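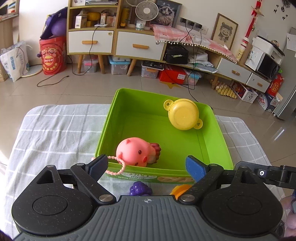
Page last changed: May, 4:30 pm

Electronics technician, bench and field support (one position)
Ustus Instruments, Jandlow site

Ustus builds small high voltage power supplies and amplifiers for university labs and a few industrial customers. We are looking for an electronics technician to join the test and repair group at Jandlow. The position is full time and permanent. It reports to Pascal Besson, who runs the group.

What the work is

Most of the job is at the bench. You will test new Flillum supplies before they ship, find faults in returned units, repair them, and write up what you found. A Flillum board goes through load regulation, ripple, output polarity switching and an overnight soak. The test procedures are written down, but several are out of date, and updating them is part of the job.

You will also answer technical questions from customers. These come in by e-mail through Inès Hoarau at the support desk. Typical ones are about noise on the monitor output, USB connections that drop out when the load arcs, and firmware updates that stop halfway. Some can be answered in a few lines. Others mean setting up the same load here and reproducing the problem.

Expect up to 30 days of travel a year, mostly to install or recalibrate rack units at customer sites. A company van is available.

What we need from you

A two-year technical degree in electronics, or the same level reached through work.
At least 2 years of repair or test experience on analog or power electronics.
Confident use of an oscilloscope, including high voltage and differential probes.
Clean soldering on surface-mount parts down to 0603, by hand.
Enough C or Python to read a test script and change it. Our scripts are in Python, the firmware is in C.
Written English that a customer can follow. French is useful in the workshop but not required.
A driver's license.

Experience with switching converters, transformer winding or optocoupler circuits would help. High voltage safety training is given in the first week - you will not work on open units before you have passed it, whatever your background.

Hours and pay

Regular hours are 8:00 am to 4:30 pm with a half-hour lunch. Overnight soak tests run unattended, so there is no night shift. Pay starts at 3297 euros a month before tax and goes up with experience. Travel days are paid in full and meals are refunded against receipts. The trial period is 2 months and can be renewed once.

How to apply

Send a resume and a short letter to Anežka Šimek in personnel, with the reference "Bench technician" in the subject line. In the letter, please describe one fault you traced yourself: what the symptom was, what you measured, and what the cause was. Half a page is enough. We do not need references at this stage.

Candidates we want to meet will get a 30-minute phone call with Valentin Texier, then a half day on site. The site visit includes a 60-minute practical on a faulty low voltage board. You can bring your own hand tools if you prefer them. Travel costs for the visit are paid.

Applications are read as they come in, and the position stays listed on this page until it is filled. Questions about the work itself can go to Pascal Besson, and questions about the contract to Anežka Šimek.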